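Getting Limescale Off Kettles, Taps and Pans

Hard water leaves a chalky crust on anything it dries on. Most of it comes off with a weak acid and some patience, and you do not need a special product for each room. What follows is how I deal with it in a house where the kettle furs up within a month.

Start with the kettle. Fill it halfway with equal parts white vinegar and cold water, bring it just to the boil, switch it off and leave it for an hour. Pour away, rinse twice, then boil a full kettle of plain water and throw that out as well. Citric acid works faster and smells less. Use 17 grams to a litre of warm water and leave it for 20 minutes.

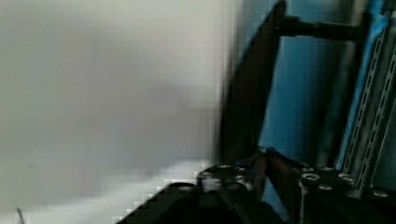
A pale surface next to dark metal-coloured parts.

For taps, soak a strip of kitchen paper in vinegar, wrap it round the spout and hold it on with an elastic band. Give it 60 minutes. Scrub the join at the base with an old toothbrush. Keep vinegar away from marble, limestone and any plated finish that is already wearing through, and never mix it with bleach.

Shower heads that unscrew can go in a bowl of the same mixture overnight. If yours is fixed, tie a freezer bag of vinegar over it. Poke out any blocked holes with a cocktail stick.

Pans get a white bloom on the bottom after boiling eggs or potatoes. A spoonful of vinegar in the egg water stops it forming. If it is already there, simmer a cut lemon in the pan for ten minutes and wipe round with a soft cloth.

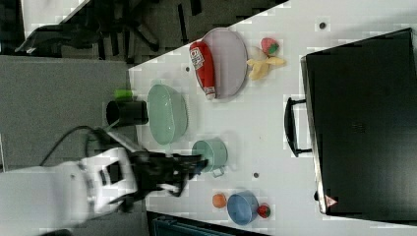
Edit Deák writes that she gave up on lemon, as it costs more than a box of citric acid and does half the work. She keeps the powder in a labelled jar on a high shelf and uses it for the pans and the kettle both.

She is right about the price. I still use lemon when there is a squeezed half left over from cooking.

Glasses that come out of the dishwasher cloudy may have scale on them or may be etched. Rub one with vinegar. If the mark goes, it was scale, and you should top up the salt and check the hardness setting in the machine's handbook.

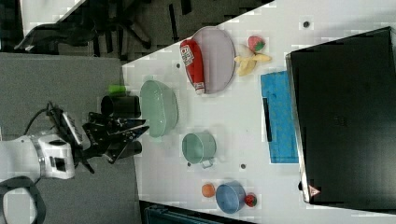

Etched glass will not come back, whatever you rub on it. Wash the good ones by hand in warm water and dry them straight away with a linen cloth.

Once a month is enough for the kettle. Wipe the taps dry at night and you can leave the vinegar in the cupboard for most of the winter.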